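About Preretti

Hi, I'm Jucélia, and I fix, test and write about phones for a living! Preretti started as a repair bench at the back of my cousin's stationery shop, with one decent soldering iron and a drawer full of other people's cracked screens. These days we're a proper little company with our own front door, but the drawer is still here and it's fuller than ever.

What we do is pretty simple. We buy used phones and tablets, go through them properly, replace whatever needs replacing and sell them with a warranty. We also run this website, where we write up the batteries, chargers and cases we try out along the way. If you found us through one of those write-ups, welcome (the battery ones seem to get passed around a lot). 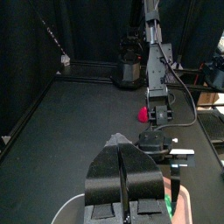
I should introduce Asif Warraich too. Asif joined when I was drowning in battery swaps and he has more patience than anyone I've ever worked with. He used to look after handhelds for a delivery company called Bavosside, so he came to us already knowing every way a charging port can die. He runs the bench now, and I do the buying, the writing and most of the talking. There are eight of us altogether, and a couple of the team only come in after lunch, so if you phone at nine in the morning and get me with a mouthful of toast, I'm sorry in advance!

Our first big order came from Etutari, a language school that wanted secondhand tablets for its evening classes. I said yes before I'd worked out where I was going to put them all. They lived in my hallway for most of April and my family had to walk sideways to the bathroom. Every one of them got a new battery and a wipe down, and I still get messages from the teachers when one needs a new screen.

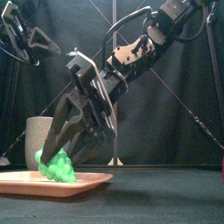 Color is the thing people ask me about more than anything else, more than storage or camera or how long the battery lasts. I used to roll my eyes at that, but you look at your phone all day, so why shouldn't you like it? We started our own case line, Rind, for exactly this reason, and I wanted shades you'd notice at the bottom of a bag. The bright green of those plastic grapes is very close to the one I keep pushing for, and the terracotta orange of the plate would make a lovely partner to it. Asif would sell everything in gray if I let him. So far we've sold 4,000 Rind cases, and I'm not saying which color is winning until he admits it.

A few practical bits. Every phone we sell comes with a two-year warranty, and that includes the battery. If it drops off faster than it should, send it back and we'll put in another one. We don't sell anything that has stopped getting security updates, even if it looks brand new. And we keep around 2,000 spare parts on the shelves, mostly screens and charging ports, so lots of repairs go out the same day.

Want to sell us your old phone? Use the form on the Sell page and tell us the truth about the scratches (we'll see them anyway). For anything else just write to me, I read all the messages myself, usually with coffee, and I'll get back to you as soon as I can.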